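Robots learn to tidy the living room, one cushion at a time

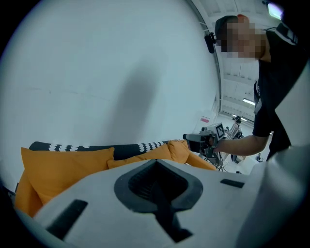 A demonstrator in a black cap works beside the sofa with a hand-held gripper. The orange cushions are part of the practice set-up.

Straightening a sofa takes most of us a few seconds, but for a robot it's a wonderful puzzle – cushions squash, slide and never look quite the same twice. At Pivono's site in Odville, people are now showing robots the job by hand, using grippers they carry around the room.

The team has recorded 141 demonstrations so far and hopes to reach 300 by the end of June. Each one is a person doing the chore at a normal pace, with the gripper in place of their fingers.

"You feel clumsy for the first hour, and then you start thinking like the gripper," says Lenni Tikkanen, who leads the sessions. "I love that part!"

Dae-han Han will train the first model on the recordings this summer. Three more rooms are planned at the Cillesberg site, with beds and laundry next on the list.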